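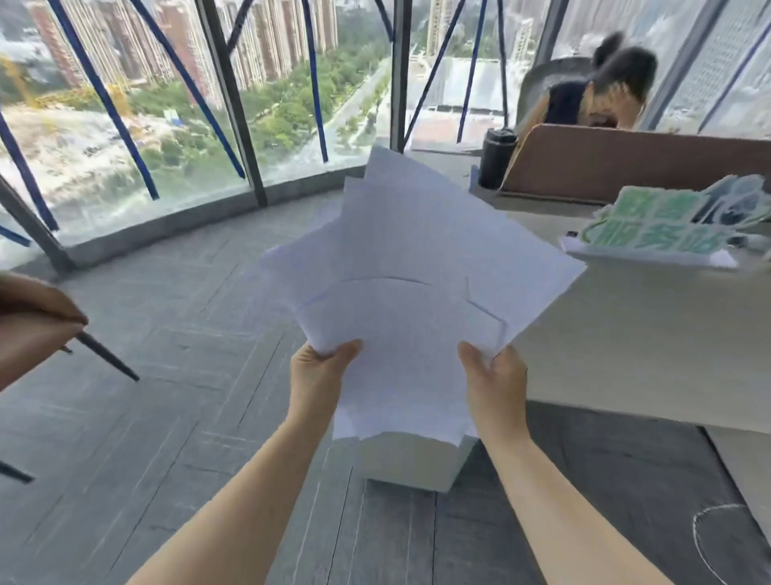
Okay, the Plendden heat pump bulk-buy has opened for its second round and I am so pleased I could yell. A thread for anyone in town still heating water with gas or an old electric tank.

Round one closed in October with 141 households signed up. We'd hoped for 200, but for a town our size I'll take it! Every one of those systems is in now, and the last went into Lowri Mostyn's place up on the Drondale road.

Lowri's old tank was older than her kids. She's put the new one on a timer so it runs in the middle of the day off the rooftop solar, and she keeps sending me screenshots of her usage graph (please keep sending them, Lowri, I love them).

Group price this time is $600 off the installer's normal quote, and the state rebate comes off after that. Renters, you'll need your landlord's okay in writing. Nadhirah Teoh has a letter you can borrow and it's a good one.

A few people asked about noise. Mine sits outside the bedroom window and it's a low hum, quieter than our fridge. Dilwyn Gwynne put his beside the neighbour's fence and checked with them first, good move.

Cold mornings: yes, they still work! We had seven frosts in a row last winter and I had a hot shower after every one.

Sign-up forms are at the library desk, or message me and I'll drop one round. Bring a recent power bill and a photo of your switchboard with the cover open.

Oh, and Bleddyn Vaughan is asking whether there'd be interest in doing induction cooktops the same way. Um, YES. Reply if you're keen and I'll pass your name on.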